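AMERO LINEN AND GARMENT SERVICES
Wendon site - Workplace Change Consultation Group
Minutes of meeting held Thursday, October 13, 2022
Training room, upper level

Present: operations manager (chair), finishing supervisor, maintenance lead, two employee representatives (day shift), one employee representative (afternoon shift), health and safety representative, automation project lead, payroll officer (minutes).
Apologies: employee representative (weekend roster).

1. Previous minutes
Accepted with one correction. Item 4 should read "hanging and pegging of small items", not "hanging of small items". The two tasks are costed separately.

2. Actions carried over
2.1 Revised floor plan for the finishing area: circulated. The walkway behind the folding benches stays at its current width.
2.2 Noise readings at the sorting conveyor: still outstanding. Contractor to be chased by maintenance lead.
2.3 Translated copies of the consultation notice: done, on the board outside the lunch room.

3. Miranda project - status
3.1 The project lead reported that the Miranda cell remains in trial. Scope is unchanged: unpegging, pegging and flat folding of small knits, socks and hand towels. Sheets, uniforms and anything with buttons are excluded from this stage.
3.2 Current manual volume for the tasks in scope is 4,000 pieces per shift across both benches. The cell handled 537 pieces in its best trial shift. The project lead noted that this was with pre-sorted items and should not be used for rostering.
3.3 Most stoppages are at the clip. The arm closes on the fabric but does not always open the clip far enough, and the sock stays on the hanger. Two clip types are in use on site and the smaller one causes most of the faults. The finishing supervisor asked that the clips not be changed over on the manual benches until staff have tried the replacement type.
3.4 An employee representative asked who clears a stoppage. At present it is whoever is nearest, and that has meant leaving a bench mid-bundle. Agreed that a named operator will be on the roster for the cell each shift and that stoppages will not be cleared by bench staff.

4. Effect on positions
4.1 The finishing section has 22 permanent employees. The chair restated that no permanent position is to be removed during the trial, and that any later proposal would come back to this group before a decision is made.
4.2 The employee representatives asked for this in writing. The chair agreed.
4.3 Casual hours were discussed. Day shift staff believe casual shifts have already been cut in anticipation. Payroll officer to provide casual hours for the finishing section for the last two quarters, with leave cover shown separately.
4.4 Cell operator classification. The representatives' position is that loading, fault clearing and restarting is work at a higher classification than bench folding and should be paid that way from the first rostered shift. Management's position is that it should apply after sign-off. Not resolved. Held over to November.
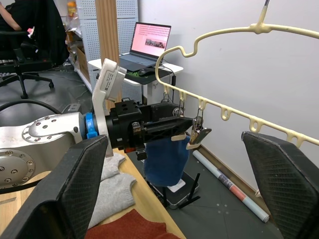 5. Training
5.1 Operator training will be delivered by Sarnen on site, in paid time. Each session takes 30 minutes and there are six in the program.
5.2 Afternoon shift asked that sessions not be run only in the morning. Agreed.
5.3 Bench staff will get a shorter induction covering the guard line, the stop buttons and who to call.

6. Health and safety
6.1 Repetitive strain reports in finishing are mostly from pegging. The safety representative supports the cell on that basis but wants rotation kept - if the cell takes the light items, the benches are left with the heavy ones.
6.2 Draft rotation schedule to be prepared by the finishing supervisor and shown to staff before it is trialled.
6.3 Cables near the work table to be tied back or covered. Maintenance lead.

7. Other business
The afternoon shift fan has been repaired. Locker allocation was deferred.

Next meeting: November, date to be confirmed by email and on the board.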